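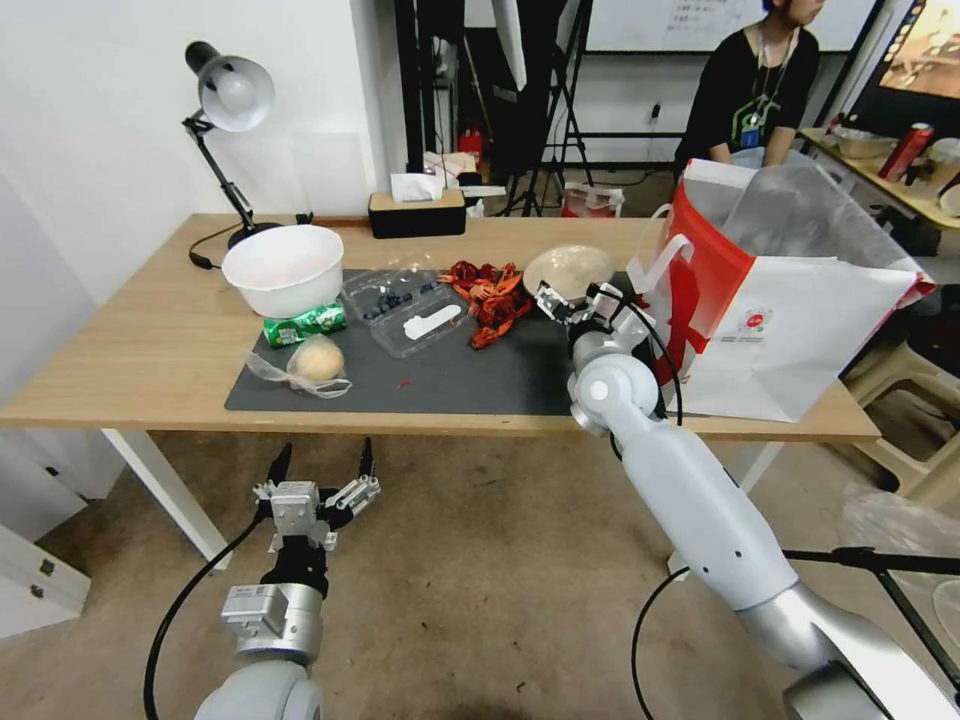 I've had the Vemholm leader kit for long enough now that I can review it without the new-toy glow, so this is going to be a long one. Short version if you're in a hurry: I like it a lot, I'd buy it again, and there are two things about it that make me want to throw it down the stairs.

First, what you get for your money. The kit is a pair of small hand-held arms that copy the joints of your big arms. You sit down, grab one in each hand, and whatever you do with the little ones, the big ones do too. There's a trigger at each index finger for the grippers, a foot pedal that starts and stops recording, and the software, which runs on any halfway decent computer. It does NOT come with robot arms, a table, or a camera. I mention it because I've seen two people on the Bernex forum order it thinking it did (ouch).

I came to this from a VR controller setup, which I used all last winter. Controllers are cheap and they're fine for shoving blocks around, but you have no clue where the elbow is going until it's somewhere stupid. With the Vemholm you can feel it. If you're about to fold the arm up in a bad way, your own hand is already in that awkward shape and you back off. That alone was worth the upgrade for me!

My main test is groceries. It's a great job for showing a robot something, because food is a mess of shapes: a clamshell of blueberries, a bun in a floppy plastic bag, a snack in slippery foil, a big white bowl, and a paper shopping bag at the end of the table. I recorded 52 demonstrations in July doing this kind of thing, mostly in the evening, and by the end of the first session I had stopped thinking about my hands. Before that I was narrating to myself like a driving student.

The bagged bun is the one I always come back to when I try new gear. Grab too low and you squash it, grab too high and you've got a fistful of plastic with the bun swinging around underneath. You want to come in slowly, close on the bag, lift, and wait a beat for it to settle before you move sideways.
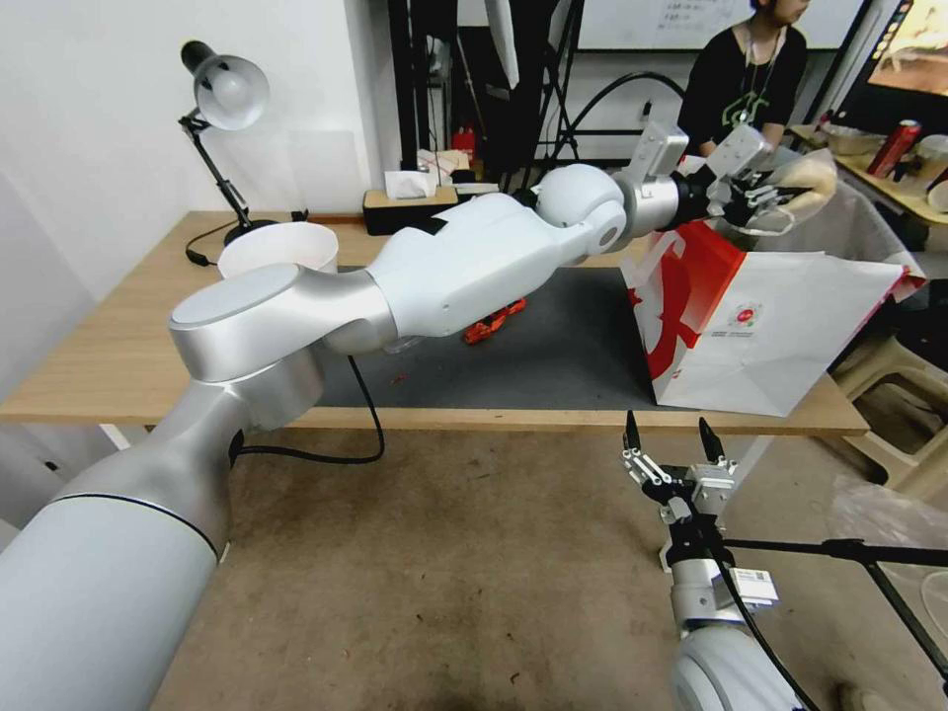
Getting over the rim of a paper bag is where the Vemholm really earned its spot. You need height, and you need the wrist to stay calm while the shoulder does the traveling. With the leader arms that's just how you'd move anyway, so it comes out smooth in the recording too. My old controller recordings of the same move look like somebody swatting a fly.

Now the bad stuff. The triggers are too light. They go from open to shut in such a short squeeze that holding anything soft takes real concentration, and after an hour my finger starts to cramp. There's a setting called grip curve, buried three menus deep, and putting it on the slowest option helps quite a bit. Why it isn't the default I have no idea.

The second thing is the pedal. It's tiny, it slides on a smooth floor, and it makes the same beep for start and stop. Same beep! I lost a whole batch that way, happily recording all the resetting between tries and none of the tries themselves. I've since stuck a square of rubber mat under it and I check the screen every single time. Come on, Vemholm, two beeps.

The software is decent. Playback is excellent, you can scrub through a demo and cut off the dithering at the start and end, and deleting a bad one takes one click. Use that button. My early recordings had a lot of fumbling I kept because I felt bad wasting them, and the model I trained picked up the fumbling beautifully.

I looked at two others before buying. The Lozano pair has nicer triggers (much nicer) but no pedal at all, so you have to let go of an arm to tap a key. The Etaswood is $200 cheaper and I borrowed one for a weekend. It works, but there's a wobble in the base joint and you can see it in everything you record.

Setup took me one afternoon, most of it spent lining up the zero positions. Do that with the big arms powered down the first time. The manual tells you to, on page four, and I skipped it.

Four stars out of five. I'd go to four and a half if they fix the beep, and I've emailed them about it twice.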